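How I look up who a council has been paying (and how you can too)

Updated 31 Mar 2025

I spend a silly amount of my spare time reading contract registers. It started with one odd line in the Stollow council minutes and now it's more or less a hobby. A few readers have asked how I go about it, so I've written down the whole thing, start to finish, the way I do it at my own kitchen table. You don't need a law degree or any special software. You need a spreadsheet, a pot of tea and a fair bit of patience.

Step 1: Start with a question

Don't open the register and scroll, hoping something will jump out. I did that for weeks and got nothing except sore eyes. Write down one question you want answered. Mine was "Who did Stollow hire for communications work, and what did they get for it?" Yours might be about road repairs or the new pool. Keep it on a sticky note where you can see it, because you will wander off.

Step 2: Get the register

Most councils put theirs somewhere on the website, usually under "Finance" or "Doing business with us". Stollow's was under "Governance", three menus deep, as a PDF (of course!). If you can't find yours, ring the front counter and ask for the register of awarded contracts by that name. Be friendly. The person who picks up the phone didn't hide it.

Mine ran to 867 rows. If it comes as a PDF, copy the table into a spreadsheet a page at a time and check the last row of each page, which is where things like to fall off.

Step 3: Tidy up the names

This is the dull bit and also the bit that matters most. The same supplier can turn up under several spellings. I had Bognár with the accent, Bognar without it, and Bognar Pty with a stray space at the front, and the sort function treated them as three separate firms. Add a new column called "Clean name" and type your own version in there. Leave the original column alone so you can always go back to it.

I do this in batches of 300 rows or I start making mistakes. Put the radio on.

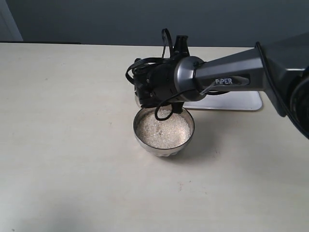

PiPER arm over a bowl of rice.

Step 4: Sort, then sort again

Sort by clean name first and look for anyone who shows up more than you'd expect. Then sort by value. Then by date. Each sort shows you something different, and the date one is my favourite – you can spot a cluster of awards just before an election or the end of the financial year. That doesn't prove anything dodgy, mind you. Plenty of budgets get spent in a hurry for very boring reasons.

Keep an eye out for contracts sitting a whisker below the amount where a public tender is required. Look up that threshold in your council's own purchasing policy, and make sure you have the version that applied when the contract was signed.

Step 5: Match it to the minutes

Pick the contracts that bear on your question and go looking for them in the meeting minutes. I ended up with 2 worth chasing, one with Noltgate and one with Itodier. The Noltgate one had been debated and voted on, and the whole discussion was there to read. The Itodier one had a single line in May and no attachment, so I asked for it.

Step 6: Write a request they can answer

Ask for documents, and name them. "All information about Itodier" will get you a polite refusal or an enormous bill. I asked for the signed contract, any variations to it, and the invoices for one financial year. Put in the contract number if you have it. Save a copy of what you sent and note the day you sent it.

Step 7: Ask before you publish

If you plan to post what you've found, send your questions to the council and the firm first and give them a proper amount of time to reply. I once had a lovely theory about a double payment and it was a refund entered in the wrong column. I was very glad I'd asked!

Stick to what the paper says. "The register lists two payments" is fine. "They were paid twice" is a different claim, and you'd want to be able to back it up.

One more thing on saving: registers get replaced without any notice, and the old one simply vanishes. Download a fresh copy each time you visit and put the date in the file name. I'll put my blank spreadsheet up for download once I've fixed the colours, which at the moment are awful.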